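Home | Boards | Robots & Automation | Unanswered | Log in

Is recording by hand with a gripper really as good as driving the arm?

Plusden_Mike
February 25, 2018

I'm trying to teach a small arm to pick up cloth off a bed and move it to one side. So far I've done everything by remote control, with a leader arm on my desk and the real one copying it. It's slow and I hate it. I have 50 decent runs after two weekends and most of those look like a drunk doing laundry.

A guy on another board swears by the hand-held kind, where you carry the gripper yourself with a camera looking down over the fingers, and the robot never leaves the shelf. He says he got 2000 runs that way. I have my doubts. My hand bends in ways the arm can't, and I don't see how a recording of me being clever helps a machine that has 4 joints and a bad attitude. Has anyone here done both on the same task? I don't want a sales pitch. Condura already sent me one.

Renato Policarpio

I've done both, on cloth, and I'd say the number your friend gave you is the least useful part of his story. You can pile up hand-held runs very fast. Plenty of mine were junk, and I didn't find out until I tried to play them back on the arm.

What the hand-held tool does well is the pinch. Cloth is mostly a problem of where you grab and how much you get between the fingers, and by remote control I was always guessing at that. Holding the tool, I could just do it.

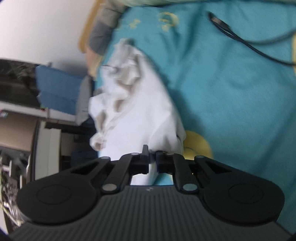

Where it goes wrong

Reach, first. With a white cloth on a patterned sheet like mine, you naturally roll your wrist to get under a fold. A 4-joint arm has no such wrist. I threw out three sessions in October before I started keeping the tool at one angle on purpose, and then it felt nearly as stiff as remote control anyway.

Speed, second. I moved at people speed. The arm lagged and closed late, on air. Slow down to what your motors can do, or plan on fixing the timing afterward.

Third, the fingers have to match. If the tool's fingertips are shaped differently from the ones on your robot, I wouldn't trust any of it for thin fabric.

So no, I don't think it's "as good." It's cheaper per run and worse per run. I'd record 50 by hand, replay a few on the real arm - the same day, before you record more - and see how many it can even reach. If most of them fail, stay with the leader arm.

kerketti_fan

just use the hand one. way more fun. remote control gave me a sore neck

Estrella R.

I'd push back a little on Renato. "Worse per run" depends on the arm. On a six-joint one I had very few reach problems, and my remote runs were full of long pauses where I was just squinting at the screen. The robot learned the pauses too.

I do agree about replaying early. I'd also leave some mess near the bed and change it between sessions. My first set was recorded with everything tidy, and the thing got lost as soon as I left a sweater out. Whether that's a fault of the hand-held method or just of me, I couldn't tell you. I also haven't seen anyone compare the two fairly, with the same person and the same hours put in, so take all of us with some salt.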